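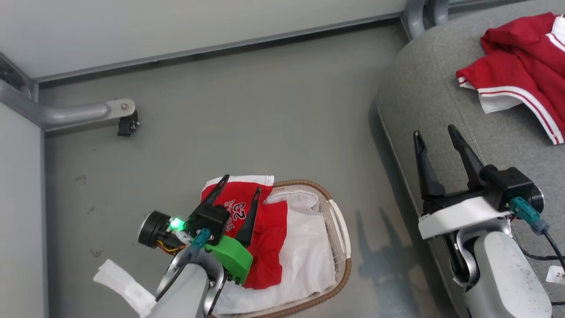
Brerken FAQ

Hi, I'm Deisy Ospina, and I've been making Brerken with Ruth Benavides for longer than either of us planned. Since the reveal trailer went up my inbox has been a bit of a zoo (a lovely zoo!), so I'm putting the questions I get most on one page. Last updated Mon 15 July.

So what kind of game is it?

A side-scrolling adventure with a lot of climbing and a little bit of fighting. You play Faltley, a lighthouse keeper's kid who goes looking for a missing ferry and ends up under the sea instead of on it. If you like poking into corners and reading other people's letters, you'll be happy.

When does it come out?

November. I'm not giving a day yet — I did that with our last game and had to take it back twice, and I still get emails.

What can I play it on?

Windows and Mac on day one. I'd love to do a console version and I've started asking people how that works, but please don't buy a console for it!

Was the trailer real gameplay?

Yes, all except the first shot of the storm, which Wálter Cuadros animated by hand over one very long weekend. The rest is me playing, badly. If you watch the bridge part closely you'll see me miss the same ladder twice.

How long is it?

Testers who go straight through the story take six hours. Edith Cárdenas, who wrote most of the letters, wants you to know there are 290 of them and that you can skip every one (she doesn't mean it).

Is it hard?

The climbing can be. There's a setting that stops you from falling, and another that turns off fights completely. Neither one locks you out of anything, and you can switch them whenever you want from the pause menu.

Will there be a demo?

There's one now, for people on the mailing list. It covers the harbor and the first dive. We sent out 3,000 keys and I have 200 left, so sign up soon if you want one. Your save won't carry over to the full game, sorry — we changed how the map works and it broke everything.

Who did the music?

Busisiwe Jacobs! She's also the voice humming in the trailer. The soundtrack will be sold separately, and I'm pushing for a cassette.

Do I need to play Trerkanix first?

Nope. It's the same world, and one shopkeeper shows up again, but the story starts fresh.

Can I stream it or post videos?

Please do, and keep whatever money you make. Just hold off on the last chapter, Arrieta, for the first week or so.

I found a bug in the demo. Where do I send it?

Use the report button on the title screen, because it attaches the log for me. If the game won't open at all, email us and say what computer you have. We already know about the floating gull.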